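Food & Eating Out > Zisgate and nearby
Taking potato dumplings home from Urbonaitė for a family dinner — how to order and how to warm them?
Viewed 1269 times

Qianru Hao
Posted Sun 2 September

Hello everybody. I have eaten four times at Urbonaitė, the Lithuanian restaurant at 2675 Ekus Street, and each time I took the big potato dumplings with meat inside (cepelinai, I hope I spell it right). My parents are coming to visit me soon and I would like them to try this dish. But my father has a bad knee, and the restaurant has those nine steps at the entrance and then the wait for a table, which on the weekend is very long. So I want to bring the food home and eat at my own table.

My doubts are the following. Do they sell the dumplings to go in a larger number, or only as a normal portion of two? I called one time but it was very loud on the other side and I did not understand the reply well. Second, I live forty minutes away by bus, so the food will arrive cold or nearly cold. I tried once with a single portion in the microwave and the outside became like rubber, while the meat in the middle was still cold. I was sad about it. Is there a better method? I have a normal stove, an oven, one wide pot, and no steamer.

Also, how many should I buy for five adults? My mother eats little, but my brother eats for two persons. We will have soup before.

I know there is also Kirkatus on the other side of Zisgate and some people say their dumplings are lighter. If it is easier to order from them, I am open to it, but I have never eaten there. Thank you in advance for your patience with my long message.

Peiyu Xie
Reply

Dear Qianru, I order from Urbonaitė every few weeks, so I can answer most of this.

Yes, they sell larger amounts to go. You must order one day before, and before three in the afternoon. Don't call at lunch or at dinner time, this is why you heard only noise. Call between ten and eleven in the morning, when the kitchen is working but the room is closed. Or go in person and write your order in the notebook beside the cash register. I prefer the notebook, as I get nervous on the phone in English and also in every other language.

The important thing is to ask for them uncooked. It is not written on the menu. They will give you the dumplings raw on a tray with a little starch under them, and you cook them at home. Then you don't warm them at all, you simply make them fresh, and the taste is the same as in the restaurant. The raw ones must be cooked the same day. Potato turns gray if it waits, and the dough becomes soft and breaks in the water. Keep the tray in the refrigerator until you are ready. 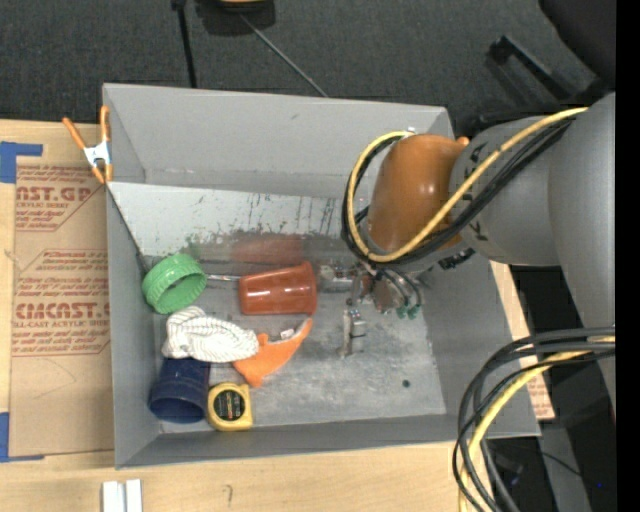 The gray bin, with scratches on the panel inside.

To cook them, take your wide pot and fill it a little more than half. Bring the water to a boil, add salt, and then mix one spoon of potato starch with cold water in a cup and pour this in. It helps the surface to stay smooth. Put the dumplings in one by one with a big spoon, and lower the heat so that the water moves only gently. If it boils strongly they will open. Push them carefully from the bottom in the first minutes. They need twenty-five to thirty minutes for the big size. For five persons I would make two rounds, or borrow a second pot from a neighbor. Don't crowd them. Cut one open before you serve, the meat must be cooked all the way through.

If you prefer to buy them already cooked, there are two ways to warm them. The first is to put them back in hot salted water, not boiling, for twelve minutes or a bit longer. The second is the one my family likes more: cut each dumpling in half the long way and fry it in butter, with the cut side down, on medium heat with a lid. They become brown and crunchy. It is not the same dish anymore, but my children ask for this version on purpose. The microwave I would leave alone.

About the number. One dumpling is heavy! I weighed one at home and with the sauce on top it was near to the weight of a small steak with its potatoes. With soup before, I would buy nine for the five of you. One for your mother, two for each other person. Your brother can take three if you buy ten, and if one is left over, you have breakfast.

The sauce with bacon and onion comes in a separate cup. Extra sour cream is 99 cents for each cup, and you will want two or three of them. Or buy a container of 500 grams in the supermarket, it is cheaper and I don't taste a difference.

I wish a nice visit to your parents. If they don't eat pork, say it when you order — there is a version with curd cheese and one with mushrooms, but the mushroom one is not made every day.

zisgate_lunch
Reply

kirkatus is better. smaller dumplings, less greasy, parking in the back. they closed for two weeks in may to redo the kitchen and it got better after that. no idea if they do raw ones

Qianru Hao
Reply

Thank you both very much. Peiyu, I went this morning and wrote my name in the notebook, ten pieces uncooked, eight with meat and two with the curd cheese. The lady at the register was kind and she repeated to me the same thing about the starch in the water, so now I trust it completely. She also said to salt the water more than I think is right.

One small question remains. If I start to cook when my guests are eating the soup, is this too late? My family eats soup fast.

To zisgate_lunch: I will try Kirkatus also, maybe for a lunch alone, so I can compare. Are there steps at the entrance?

Peiyu Xie
Reply

Yes, too late. Start the first round ten minutes before you serve the soup. When the first ones are ready, lift them out with a spoon with holes and put them in a covered dish in the oven, at the lowest heat, with a little of the cooking water on the bottom so they don't dry. Heat the bacon sauce at the last moment in a small pan. For the second round use the same water, it is even better because of the starch.

The cheese ones are done somewhat sooner than the meat ones. Put them in last, and remember which ones they are. I make a small mark on them with a fork before cooking.

zisgate_lunch
Reply

one step at the front, none from the parking side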